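Repainting the back room

I started on the back room in September, which was later than I meant to. The house in Davside came with walls the colour of weak tea and I had been putting it off for two winters. Wanda Nguyen-Tran lent me her long roller and a dust sheet, and I bought 2 tins of grey from the shop in Kudville.

The first coat went on badly. I had washed the walls but not rinsed them, and the paint dragged near the window. I left it overnight, sanded the worst of it and went again.

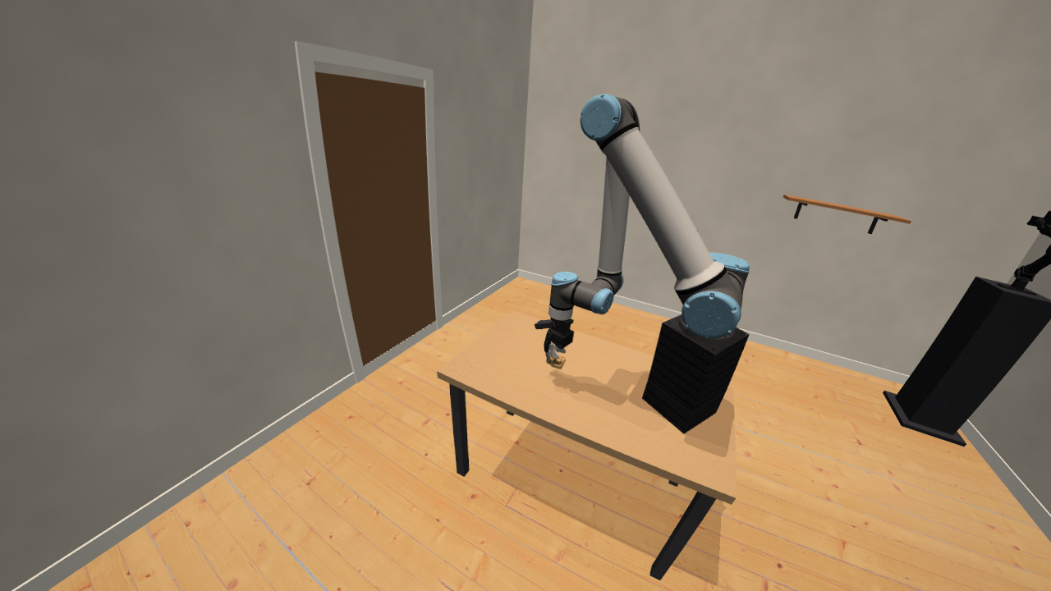 Do you need to rinse the walls after sugar soap?
Check the packet first, but the kind I used does need it. Wipe down with clean water and leave the wall to dry fully before you paint.

The second coat was much better. I cut in along the skirting with a small brush and did the walls in strips, top to bottom, keeping a wet edge. Rizwan Lodhi told me to stir the tin every time I went back to it. I forgot twice and one patch by the light switch came out a bit darker. It will go behind the coat hooks.

I did the skirting last, in gloss. It smells for days, so keep a window open and sleep somewhere else if you can.
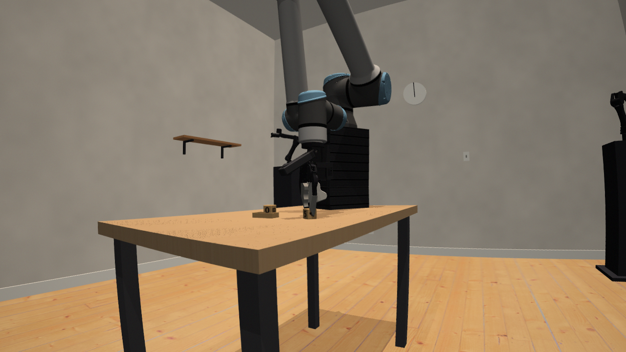
What I would do differently

Take the curtain rail down. I painted round the brackets to save time, and then we changed the rail anyway, so there are now four small tea-coloured squares up there. I also should have bought better tape. The cheap stuff pulled a strip off the door frame and I had to fill and touch up.

Nest Sayce asked whether I would do the ceiling as well. Not this year. My neck hurt for most of a week after the walls and the ceiling is plain white and fine as it is.

The hallway is next, once I've given the roller back. 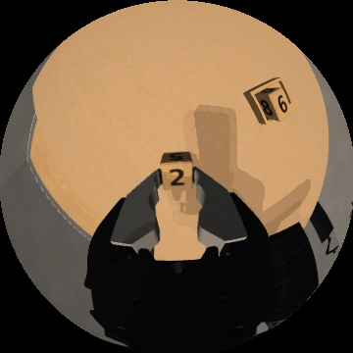 A block with a 2 on the front, held above the tabletop.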